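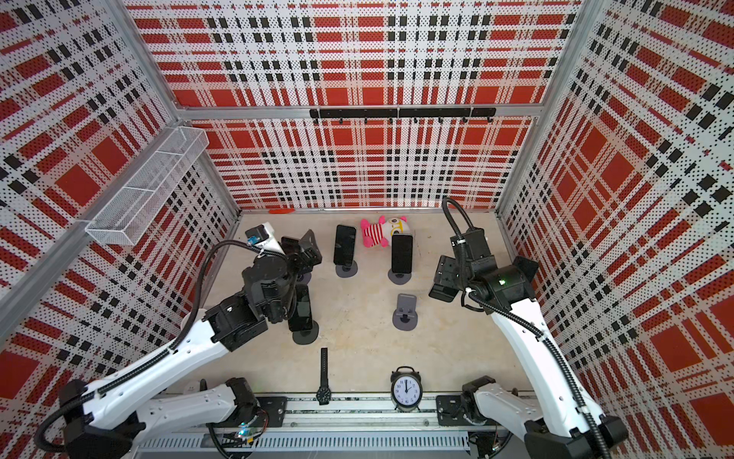

Session 2: Building the cell (Aldo Marino)

Bolt both arms to the front rail before fitting the wall panels. Leave a loop of slack in each cable hose so the wrist can turn.

Stand a phone in one of the grey stands and bring the gripper over it at low speed. Note the height.

Next, lay phones flat, screen up, and repeat. Keep the alarm clock near the front edge.
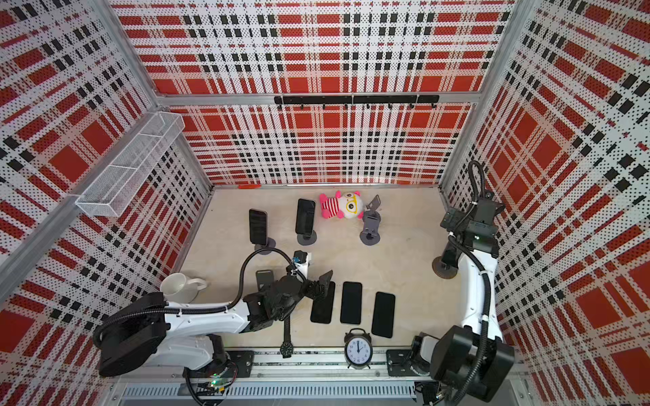
For next session

Bring your notes and 60 cm of spare hose. The Clanmont workshop opens at 11.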